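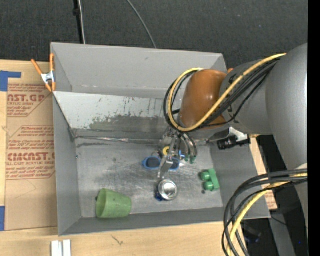 11/15/18 — bin picking, notebook 3, back bench

Ramp is in. The slanted panel against the back wall of the bin is staying, over Toon's objections, which he has now made verbally, by text, and in marker on the whiteboard. His point is that it eats floor space. My point is that things used to roll up against the back wall and live there like retired people, and the arm would spend its afternoon knocking on the door. With the slope they come back down toward the middle where the fingers can get at them. Usually.

The crumpled tape along the bottom of the panel is mine. It was supposed to be smooth. It covers the gap so that thin stuff can't slide underneath, and it does that, but it is also the shiniest thing in the bin after the can, and the segmentation has taken a liking to it. Two proposed grasps on the tape before lunch. I have added a mask for that strip and feel fine about it. Glykeria calls it cheating. She is welcome to re-tape it.

Object set for this round: swim goggles, silver can, green cup, the green block with the two pegs, the little yellow ring, plus the blue odds and ends. Perihan picked the set and I think she did it in a bad mood.

Notes per object, while I remember:

Goggles. Dark lenses, so depth gives us two holes with a blue border. The planner wants to go for the bridge, which is the right place, and comes down with a finger across it. Needs a narrower opening on approach or it nudges whatever is next door. With the can sitting close by there isn't much room to be generous.

Can. Standing up, it's a top-down rim grasp and dull. I like dull. On its side we've had trouble with it since October. The recessed middle throws glare straight up into the camera. Tried turning the bench lamp to the wall, which helped the can and hurt the cup.

Cup. Lies down against the front wall and considers itself done for the day. The fingers can't get between rim and wall without touching the wall, and the collision margin says no. Cut the margin in half in a copy of the config (ernik_tight, do NOT merge) and got it out on the second attempt, with a noise. Checked the front wall after, no new mark that I could tell apart from the old ones.

Block. The pegs make good handles and the planner has no idea. It goes for the slab every time. Teun thinks we could seed it with a few hand-labeled grasps. I think Teun should then label them.

Ring. Hides behind things. No comment.

Numbers, such as they are: log is up to 1374 attempts since we re-zeroed it, 286 of them on the new ramp. I haven't split out the success rate yet and won't quote one from memory, having done that once in front of Svatopluk. Goal is 500 on the ramp before we change anything else. Toon, this includes you.

Mechanical. The cable bundle over the wrist is still my least favorite part of the build. Yellow and black go across the link together and loop around the orange cap, and at the far left of the bin the loop gets tighter than I want. Left it enough slack for a full turn one way. The other way, it has enough slack for an argument. I put a soft limit on that joint for now. Proper fix is a guide clip, printed, if the printer at Lisaldale is ever free of Stevens and his chess set.

Bin is clamped on the left wall with the orange spring clamp. One clamp keeps it from wandering but it can still pivot, and it sits a bit crooked to the table at the moment. Recalibrated to where it is. Squaring it up would have meant recalibrating too, and I was already sitting down. Please don't bump it. If you bump it, say so, the calibration script is called iro_cal and takes less time than an apology.

The acrylic next to the bin still has its paper on and should keep it on. It's for the side guards. Svatopluk wants holes at the corners, I want slots so we can adjust, and neither of us has picked up a drill.

To do:
— drawing for the cable clip
— try matte spray on the can (ask Perihan, it's her can)
— second clamp, other wall
— re-tape the ramp edge, or let Glykeria
— grasp labels for the block, Teun
— decide slots or holes. Slots.

Power was left on at the controller, arm in hold. Next one in, run the slow homing first and keep your sleeve away from the yellow cable.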